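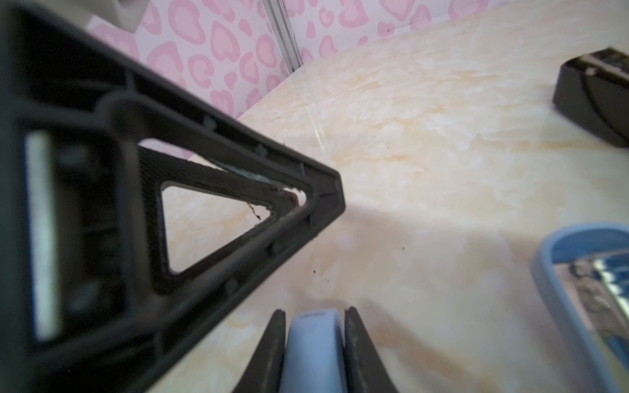 Naltarport, le 25 juin 2018

Forum Automatisation légère > Discussions générales
Sujet : Deux bras sur un plan de travail, est-ce qu'on en est au ménage ?

pivot_lent
Je reprends la question posée dans le sujet sur les cellules de tri, parce qu'elle mérite son fil. Tâche : petits objets de tiroir à prendre sur un plateau et à ranger dans un bac à rebord. Pince parallèle à deux doigts, caméra au poignet. Sur une pièce bleu clair aux formes arrondies, les doigts courbes se placent de part et d'autre sans difficulté particulière. Mon critère pour dire « ça sait faire une corvée » : 70 cycles d'affilée sans intervention. Chez Puketti, on plafonne bien avant sur du vrac ménager.

mors_plat
Le critère est arbitraire. Un être humain qui range un tiroir fait tomber des choses aussi, et il les ramasse. Il faut mesurer la reprise après échec. Un bras qui rate une prise sur cinq et recommence seul me convient mieux qu'un bras qui en réussit 69 et se bloque à la suivante.

pivot_lent
D'accord sur la reprise, mais elle suppose de détecter l'échec. Sur une surface marbrée crème et orangée, avec un reflet au milieu, la segmentation par couleur décroche vite. Les parois à motif léopard rose n'arrangent rien si l'algorithme a été réglé sur fond uni.

Karunaratne_SAV
Chez moi le fond n'est pas le problème. Ce sont les objets plats. Une pièce mince posée dans un bac, avec un rebord qui gêne l'approche des doigts, ça reste pénible. Il faut soit une ventouse, soit un doigt très fin, soit pousser la pièce contre le bord pour la redresser. La dernière méthode marche avec deux bras, un qui cale et un qui prend.
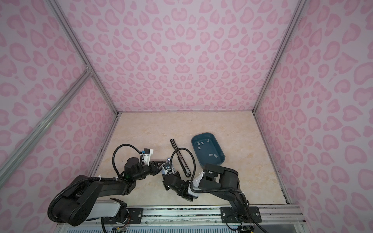
Rubrique : Manipulation bimanuelle

mors_plat
Cas typique de ce que décrit Karunaratne_SAV : les petites pièces grises du bac bleu-vert foncé. Les deux pinces se font face au centre et se touchent presque. Pour moi le point dur est l'espace commun. La planification doit gérer la collision entre bras avant de penser à la prise, et l'outil long posé en diagonale derrière les pinces complique encore l'approche.

axe_six
La petite boule argentée me paraît pire que les pièces plates. Contact ponctuel, surface brillante, et elle roule au premier effleurement. Avec des doigts rigides il faut fermer bien centré. Des patins souples règlent une bonne partie du problème.

pivot_lent
Les patins s'usent. J'ai changé les miens à 900 cycles, et la dérive de prise était mesurable dès 390. Pour un atelier, c'est un consommable, on l'écrit dans la gamme. Pour une cuisine, personne ne fera cette maintenance.

axe_six
Personne ne détartre sa cafetière non plus et elles se vendent. L'argument vaut pour tout l'électroménager.

Karunaratne_SAV
Une cafetière entartrée coule moins vite. Une pince usée lâche un verre. Le mode de défaillance compte. En atelier, je signe pour du tri répétitif dans une enceinte fixée sur profilés aluminium, base boulonnée, éclairage constant. À la maison, tout bouge entre deux utilisations.

mors_plat
Attention aussi aux gaines. Quand elles font une boucle au-dessus de la pince, elles finissent par accrocher l'autre bras en position croisée. Je les ramène le long du segment avec des colliers, en laissant du mou au poignet. À vérifier sur toute la course, y compris en butée.

pivot_lent
Noté. Je relance une série avec le montage Jillance en juillet, bac à rebord bas et pièces plates seulement, puis la même avec reprise automatique autorisée. Je publierai les deux taux séparément.

axe_six
Ajoute le temps de cycle. Si le rangement de plus de 70 pièces prend la matinée, le taux de réussite n'intéressera pas grand monde en production.

Karunaratne_SAV
Et précise l'effort de serrage, sans quoi les chiffres ne sont pas comparables d'un poste à l'autre.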